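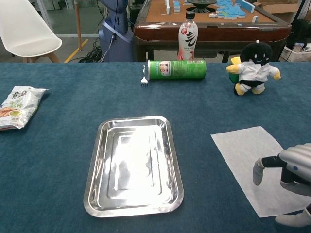 Clearing the big table: a thread

4 min read

Home Latest Threads Topics Saved

1/ The work table had to be bare by Saturday because the cloth on it is going to be cleaned. It's a dark teal-blue one, more like carpet than a tablecloth, and it grabs every crumb. I said I'd write up how I go about it, so I'll do it in bits as I get to the keyboard.

2/ Rule I try to keep: everything on the table gets picked up once and goes somewhere. No shuffling it to the other end. I broke this rule inside 8 minutes, with the fork.

3/ Food packets first. The flat crumpled one on the far left has Chinese writing on it and a picture of food with a small bowl of something green. Soft plastic, so it goes in the bag behind the door, which gets taken to the drop-off when it's full. The drop-off moved in April. It's beside the Dinetti hardware place now, round the back.

4/ The green snack canister was on its side near the back. I keep some of these. They're a good size for paintbrushes, and for knitting needles if you don't mind the ends poking out. I've already got 13 under the bench though, so this one goes in recycling.

5/ Before it goes in the bin, check your council's rules on mixed packaging. Ours wants the lid taken off and the two parts put in separately. I didn't do that for years.

6/ The fork. It was leaning against the canister, tines down. It belongs in the kitchen drawer. I moved it to the windowsill, then to a chair, then finally walked it down the hall. Forks leave our kitchen all the time. We started with a full set from Zwane and we're now down to two that match.

7/ The steel tray is staying. Rectangular, rounded corners, raised rim. It's the most useful thing on the table and it cost me very little at a restaurant clearance. Screws, beads, a half-finished repair, whatever you're working on goes in it and can be carried off in one go when someone needs the space.

8/ Cleaning a tray like that: warm water, a drop of dish soap, soft cloth, dry it straight away. Ours sits under a bright light and every water spot shows. I used the Tumora paste on an older one and it left fine scratches, so I've stopped buying it.

9/ The plush with the round black head and the little topknot. White shirt, yellow arms and feet, plain smiling face. He stands up on his own, so he's always at the back on the right. He goes on the shelf while the cloth is away and he'll come back after.

10/ There's a small green and yellow thing behind him that could be a block, or a bit off some other toy. I've got a jar for parts like that. Every few months I tip it out and try to match things up. Last time I matched two.

11/ The white sheet lying on an angle gets lifted last. I like a clean patch to put things down on while I sort, and the carpet stuff is no good for anything small. Shake it over the bin before you fold it.

12/ Someone asked why have a carpet-type cloth on a work table at all. Things don't slide, it's quiet when you put metal down, and the table under it has a nasty varnish. Downsides are lint and crumbs. I go over it with the brush head on the vacuum, short strokes, then a damp rubber glove for whatever's left.

13/ The rest of the room is still cluttered and I'm leaving it that way for now. If I start on the background I won't finish the table. I did that last year and ended up with Unilbridge storage tubs stacked in the hall till winter.

14/ The cleaner wants the cloth rolled, not folded. Tie it in 2 places. I'm using old shoelaces.

15/ My old post on sorting drawers is up to 1043 saves, so I'll probably do the kitchen one next. Mainly to look for forks.

We use cookies to remember your settings. Accept Manage choices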